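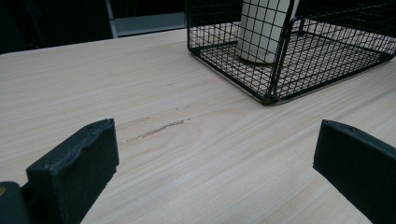 About Skurnano

Skurnano is an outpatient center for adults living with long-term pain. We opened in Povosbridge with one treatment room and a shared waiting area, and we now see patients at two sites: the original clinic on Hwang Street and a second one in Zuvska.

Most people come to us on referral from a family doctor. Many have had back, neck or joint pain for years, and a good number have tried several medicines before they reach us. A first visit lasts 90 minutes and includes a physical exam, a review of current prescriptions and a talk about sleep, work and daily routine. You leave with a written plan – usually one page – and a copy goes to your doctor.

What we offer

Physical therapy, individual counseling and a group program that meets once a week for 10 weeks. Groups are kept to six people. We also have a pharmacist on staff who helps patients lower their doses safely when they and their doctor decide to do so. We do not perform surgery or give injections. If you need either, we will refer you. 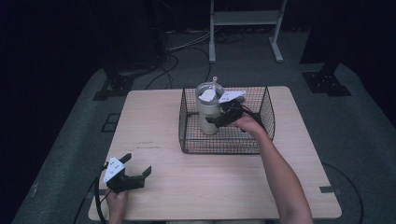 By the Skurnano patient services team
December 2023

In the past year the two clinics cared for 1,343 patients, and 205 of them completed the group program. The Zuvska site added evening hours in November, so groups there can now start after the workday. Povosbridge will keep its daytime schedule for now.

Our staff

Our team includes physical therapists, psychologists, nurses and one pharmacist. Everyone who leads a group has a state license and trains with an experienced leader before taking one alone. Staff meet every week to go over new plans and any changes in medication.

Cost and insurance

We accept most private plans. The front desk will check your coverage before the first visit and tell you what you owe, if anything. Patients without insurance can ask for our reduced rate – the form is at both front desks and takes a few minutes to fill out.

Referrals can be sent by fax or through your doctor's records system. New patients should bring a list of all current medicines, including anything bought without a prescription.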